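十二月，下雨

早上七点四十到的仓库，门口的灯又不亮。上个月报修过一次，来了个人，拧了拧灯泡，说好了，收了钱，第二天就不亮。我摸黑找钥匙孔，找的时候在想，今天这个“整理日”究竟是谁起的头。后来想起来是Esperanza。她十月份去听了一场讲座，回来以后就开始讲“每样东西都有它的家”。我对这句话一直有意见。我家里每样东西也有它的家，剪刀的家是厨房第二个抽屉，可是我上礼拜找剪刀找了半个钟头，最后在浴室的窗台上找到的。东西有没有家跟人放不放回去，是两回事。

先记一下天气：雨，风不大，仓库里比外面还冷。穿了两双袜子。暖风机开了，开了以后能闻到一股灰烧焦的味道，每年第一次开都这样，大概要烧半天才没有。

今天的任务本来是三件：把靠墙那排架子清出来，把刷子全部分一遍，再把那几个金属箱子洗了。写计划的人是Maximiliano，写在一张A4纸上，用磁铁贴在门背后。每一项后面画了一个小方框，等着打勾。第一项给了一个小时，第二项给了一个半小时，第三项给了四十分钟。我看了笑出来。Maximiliano这个人做计划，永远是按照他自己不用动手来算的。清架子一个小时？光是把最上面那层的纸箱弄下来就要找梯子，梯子在Valeriano那里，Valeriano九点以后才来。

果然，九点二十才来。来了先喝咖啡。

咖啡是从Riro买的，就是街角那家，新换了老板以后杯子小了一圈，价钱没动。Milagros说杯子没变小，是我的错觉。我回家以后特意把旧的纸杯翻出来（我留了几个装螺丝），放在新杯子旁边一比，矮了一截。明天带去给她看。估计她会说这是两种不同的杯子，那不就是我说的意思吗。

上午就在弄架子。那排架子放的是什么呢，说起来都不好意思：一半是没人认领的样品，一半是包样品的材料。气泡膜，旧报纸，泡沫粒，还有一大卷不知道谁买的牛皮纸，潮了，边上长了一圈褐色的印子。Esperanza的规矩是拿起一样东西，问自己过去一年用过没有，没用过就走。听着很干脆。我拿起那卷牛皮纸问她，她说没用过，扔。我又拿起一把弯头的长柄刷，过去一年也没用过，她说这个要留着，万一有客户问。我说那规矩呢？她说规矩要灵活。

我不反对灵活，我就是想知道，一条规矩灵活成这样，还要它干什么。最后架子清出来，扔掉的是牛皮纸、两个瘪掉的纸箱和一袋泡沫粒，其余的全部换了个位置放回去了。Maximiliano中途过来，看了一眼，说：“宽敞多了。”然后去打了个勾。我站在同一个地方看，没看出哪里宽敞。可能是因为地扫过了。扫过地的房间都显得大，这个我承认。

关于买新架子的事也记一笔，免得以后赖我。Plodon的报价单来了，一套916欧，不含安装。Maximiliano很动心，说Plodon的架子承重好，可以一直堆到天花板。我问他，堆到天花板的东西谁去拿？他说有梯子。又是梯子。我们现在的问题根本不在架子少，问题是同样的刷子放在四个地方，要用的时候哪个地方都先找一遍。再买一套架子，就变成五个地方。这话我当面说了，他说我太悲观。Valeriano在旁边吃饼干，说他觉得两边都有道理。Valeriano每次都觉得两边都有道理。

报价单先压在计算器下面了。运费那一行是空白的，我用铅笔画了个圈。凡是报价单上有空白的地方，后来都会长出数字来。

中午吃的是昨天剩的扁豆。微波炉转两次才热透，中间还是凉的。Lenni吃三明治，坐在倒扣的塑料桶上吃，一边吃一边看一张说明书。他在看Fliltus的说明书。

Fliltus值得单独写一段。这是一瓶清洁剂，Esperanza也是在那场讲座上拿到的，说是能去油、去锈、去水垢、去胶印，对皮肤温和，对金属温和，对木头也温和，气味是“森林早晨”。我活到这个岁数，还没见过一样东西又能去锈又对什么都温和。去锈就是要把东西弄掉，它怎么知道哪些该弄掉，哪些不该弄掉？Lenni很认真，他说按说明书要先稀释，静置五分钟，再用软布擦。我问静置五分钟是它静置还是我们静置。他又看了一遍说明书，说没写清楚。

Lenni来了不到三个月，做事情是我见过最仔细的，仔细到有点让人着急。昨天让他把标签撕了，他是一张一张用吹风机吹热了再揭的，揭下来的标签还贴在一张纸上留着。我问他留着干什么，他说不知道会不会有用。我看了看那张纸，贴得整整齐齐。没忍心扔，夹在登记簿里了。

下午开始分刷子。

要说清楚这件事有多烦，得从头讲。去年春天，上一任管仓库的人进了一批刷子，进货单上写的是3,000把，各种样子混着，因为混着买便宜。便宜是便宜，到了以后就是一座山。有长柄的，有短柄的，有刷瓶子的，有刷缝的，有我到今天都不知道刷什么的。当时说等有空了分，一直没有空，一直拿一把是一把。客户要十把同样的，就派一个人去山里挖。我挖过好几次，每次挖完手背上都是毛扎的小红点，晚上洗手的时候刺刺的。

今天终于要分。怎么分，为这个就吵了二十分钟。

Esperanza主张按用途分：厨房的，浴室的，户外的，工具的。Milagros主张按长短分，因为她管打包，长短决定用哪种盒子。Maximiliano主张按颜色分，说那样好看，拍照放到网上也好看。Valeriano说几种都行。Lenni问能不能先按用途分，每一类里面再按长短。我觉得Lenni说得最对，所以我猜不会采用，果然没有采用，采用的是Esperanza的。

按用途分，第一个问题马上就来了：一把中等大小的、硬毛的、带柄的刷子，它是厨房的还是浴室的？Esperanza说看毛的硬度。Milagros说她家厨房用的就是硬毛的，刷土豆。我说我家浴室也是硬毛的，刷砖缝。Esperanza拿着那把刷子看了一阵，放进了厨房。过了一会儿又来一把差不多的，Valeriano放进了浴室。我指给他们看，Esperanza说柄不一样。柄是不一样，那到底是看毛还是看柄呢？

后来就多了一类，叫“其他”。我早就知道会有“其他”。任何一种分法，分到下午三点都会出现“其他”，分到五点，“其他”就是最大的一堆。我以前在Pastor上班的时候（Pastor是卖五金的，在火车站后面，现在没了），管螺丝的那面墙，最下面一格写着“杂”，一面墙就数那一格最满，老师傅找东西从来都是先翻那一格，一翻就有。我那时候年轻，觉得他邋遢，还偷偷帮他整理过，整理完他骂了我两天，说什么都找不到了。那两天我心里不服。现在想想他也没骂错。

分的时候用的是那几个灰的金属箱子，就是大的那种，箱壁往下收，放在浅色木头桌面上正好是站着伸手的高度。这箱子我是喜欢的，难得有一样东西我挑不出大毛病。塑料箱子用两年就脆，一脆就裂，裂口还割手。纸箱不用说了。金属的重是重，可是放稳了不跑，往里扔东西也听得见响，知道扔进去了没有。毛病就是边上凉，冬天手腕搭上去冷得一缩。还有就是刮痕，箱底被刮得一道一道的，Maximiliano嫌难看，说客户来了看见不像样。哪个客户会来看我们箱子的底？一年到头，进过这间仓库的客户只有一位，是走错门的。 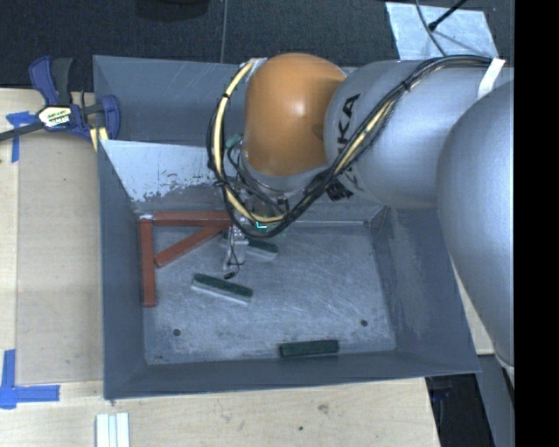

说到刮痕，就得说Maximiliano的想法，他想把箱子重新喷一遍漆。我问他喷了以后刷子的柄还往不往里放，他说当然放。那喷了漆还不是一样刮，刮完了掉漆渣，漆渣粘在刷毛上，客户收到一把带渣的刷子，谁去解释？他想了想，说可以喷好一点的漆。好一点的漆他问过价没有，没有问过。我请他先问了再说。他在那张A4纸的背面写了“漆”一个字，后面画了个方框。

Esperanza的办法是用Fliltus擦。她说刮痕里看着脏，其实是积的灰和油，擦干净就不显了。我心里是不信的，刮痕是坑，坑擦干净了还是坑。不过擦一擦总没有坏处，况且我也想看看那瓶东西到底行不行，于是就拿旁边另外一个箱子试，里面的刷子先倒到纸盒里。

试验是我设计的，写下来，免得以后他们说我不公平。箱子里面一边的壁，上半截用Fliltus，按说明书稀释，静置（我们和它都静置）；下半截用普通洗洁精加热水。布是一样的布，从一件旧T恤上剪下来的，擦的人都是Lenni，因为他手劲均匀，又不偏心。擦完让大家离开两步看。

Esperanza说上半截亮。Milagros说下半截亮。Valeriano说都挺亮。我看不出来。Lenni把脸凑到很近，看了半天，说上半截有味道。

森林早晨是什么味道呢，我闻着像出租车里挂的那种小纸树，放了两年的。Milagros打了三个喷嚏，把窗户打开了，雨就飘进来，又关上。

价钱也要提一下。Fliltus一瓶的价钱可以买四瓶洗洁精。Esperanza说它可以稀释，所以算下来便宜。我说洗洁精也是兑水的。她说那不一样。哪里不一样，她说浓度。我请她把浓度的数给我看，瓶子上没有。瓶子上有一片叶子，还有一滴水，水里有一道反光，画得很好。

我也不是非要跟她过不去。Esperanza这个人心是热的，去年我腰不好，是她每天早上替我把卷帘门拉上去，拉了一个多月，没提过一句。就是凡是讲座上听来的东西，她都信。前年是磁石鞋垫。

刷子分到四点多的时候，登记的数对不上了。登记簿上，从进货那天到上个月底，卖出去的加上领用的，再减掉退回来的，剩下应该是2,182把。Milagros负责数，数是按类数的，数完一类写一个数在便签上，便签贴在箱子外面。加起来比登记簿上的多。多了15把。

少了我能理解，少了是正常的，刷子会掉到架子后面，会被人拿回家刷鞋（我拿过一把，登记了的）。多是怎么回事？Maximiliano很高兴，说多了是好事。我说多了怎么是好事，多了说明有一个数是错的，要么进货的时候多给了，要么卖出去的时候少发了，要么Milagros数重了，要么登记簿从头就不准。要是卖出去少发了，那就是有人付了钱没拿到东西。他听到这里才不笑了，说那再数一遍。

Milagros说她不数第二遍。她把手背伸给他看，红点点一片。我站在她那边。要数也该他数一回，体会体会。他说他有个电话要打，就出去了。他的电话一直打到五点二十。

后来是我和Lenni抽了两类重新数，“浴室”和“工具”。两类都对。“厨房”没力气数了，“其他”谁也不想碰。我怀疑问题就在“其他”里，因为下午那一堆有人拿进去，有人拿出来，Esperanza改主意改了好几次，一把刷子可能在厨房数了一次，挪到其他又数了一次。这只是我的猜测，写在这里，没写到登记簿上。登记簿上我用铅笔写了实数，旁边打了个问号。

顺便也查了一下登记簿本身。三月份有一页，墨水糊了，像是洒过咖啡，有一个数看着像6也像8。就这一个数，后面全部都是跟着它加减下来的。我把那一页拿给Valeriano看，因为三月份是他登记的。他说像6。过了一会儿又说，也可能是8。我问他咖啡是不是他洒的，他说那时候Riro的杯子还大，盖子盖不紧。

你看，他也承认杯子以前是大的。这句话我要原样告诉Milagros。

五点以后开始收尾。收尾的意思是把还没分的推到墙边，盖上一块布，当作分完了。Maximiliano在第二项后面打了勾。我说还没分完，他说百分之八十以上就算完成。我问他这百分之八十是怎么来的，他说目测。第三项，洗箱子，只试了一个箱子的一面壁，他画了半个勾。半个勾我是第一次见，就是一撇短的，没有那一捺上去。问他这算什么，他说算进行中。

标签是Lenni写的，字很好看，一笔一笔的，先用尺子打了线。“厨房”“浴室”“户外”“工具”“其他”。写到最后一张他问我，“其他”要不要写得小一点。我说写大一点，以后找东西都从那里找。

标签用什么贴又是个问题。胶带贴在金属上冬天不牢，早上一冷就卷边，我有经验。Milagros建议用磁铁，她说冰箱上就是磁铁。我觉得这是今天整天里最好的一个主意，又省钱，换类别的时候挪一下就行。可是试了一下，磁铁往箱壁上一放，滑下来了。换了一块，还是滑下来。Lenni说可能这种金属不吸磁铁。Maximiliano说那是磁铁太弱。两个人为这个讲了十分钟。我把磁铁拿去贴门背后那张A4纸，贴得牢牢的，所以也不能说磁铁弱。最后标签用夹子夹在箱沿上，夹子是从窗帘上拆下来的，那个窗帘反正也拉不动了。

讲到窗帘我又想起来，拉不动是因为轨道里卡了一颗塑料珠子，这个珠子我去年就看见了，想着哪天带把镊子来弄出来。写在这里：带镊子。

走之前Esperanza让每个人说一句今天的感受，这也是讲座上学的。Valeriano说挺充实。Milagros说手疼。Lenni想了很久，说他学会了很多种刷子的名字，有一种他觉得名字可能是错的，回去要查。Maximiliano说迈出了一大步。轮到我，我说等下个月再看。Esperanza说这不算感受。我说这就是我的感受，我现在感觉到的就是要等下个月再看。她叹了口气，给了我一块她自己烤的杏仁饼。饼很好吃，这个没有什么可怀疑的，就是有点干。

回来的路上雨大了，公交车等了很久，站牌上的电子屏写着还有两分钟，写了差不多有一刻钟那么久。旁边有位老太太跟我说，这个屏幕一直都是两分钟。她是笑着说的。上了车玻璃全是雾，有个小孩在上面画了一条鱼，下一站他妈妈给擦了，擦完他又画了一条。

到家八点差一点。热了汤。手背还是有点刺，抹了凡士林，不知道有没有用，反正抹着舒服。然后就想起杯子的事，把旧杯子找出来比了，前面写过了。

坐下来以后又把今天的事过了一遍，有几条自己也要检讨一下，不能光写别人。

我说磁铁的主意是最好的，结果不能用，我当时点头点得太快，没先拿一块试一下。

试Fliltus的时候我嘴上说公平，其实洗洁精那半截用的是热水，Fliltus那半截是凉水，因为说明书上没说要热水。Lenni大概看出来了，他看了我一眼，没说话。要重新试的话应该两边都用热水。可是重新试一次又要闻那个味道。再说吧。也许放到开春，可以开窗的时候。

还有那个多出来的数。我下午说得好像一定是别人的错，可是进货那天点数的人里面也有我。那天是三个人点的，点到后面天黑了，有几捆是没拆开的，照着捆上的纸条抄的。纸条上写多少就是多少，一捆多一两把也没人知道。要是这么说，那个3,000从第一天起就不是数出来的，是抄出来的。我拿这个数去跟Milagros的数较了一下午的劲，而她那个倒真是一把一把数的。明天应该跟她说一声。连同杯子的事一起说，先说这个，再说杯子。

Plodon那边，Maximiliano临走的时候又提了一次，说报价月底到期，过期要涨。到期要涨这句话我是从来不信的，过了期再打电话去，十次有九次还是那个价，还会问你要不要多拿一套。不过也说不准。我跟他说，先把“其他”那一箱分干净，如果分干净了还是放不下，我就同意买，运费那一栏让他们填好再签。他答应得很痛快，我有点不放心，他答应得痛快的事情后来一般都忘了。所以我让他写在那张纸上。他写了，画了方框。

门口的灯他也说明天打电话去催。那个没让他写，下次应该让他写。

另外想到箱子放在桌上这件事，Milagros说站着分比蹲着分好多了，腰不酸。这倒是真的，我今天腰没事。以前都是搁在地上弯着腰翻的，翻一个下午，第二天起床要先在床沿坐一会儿。所以今天这一整天，如果要我说有哪一样是真的变好了，我会说是高度。跟讲座没关系，跟Fliltus也没关系。当然才一天，也可能是今天动得少，明天早上起床再看。

明天要带的：镊子，旧纸杯，那件旧T恤剩下的半截，手套（要厚的，抽屉里那双是洗碗的，不行）。扁豆还剩一点，也带去吃掉，记得转三次。

暖风机走的时候关了没有？我记得是关了。Lenni最后一个走的，他会检查。发了条消息问他，他回说关了，插头也拔了，还拔了微波炉的。那明天微波炉上的钟又要重新调，每次都是我调。

十点半了，睡觉。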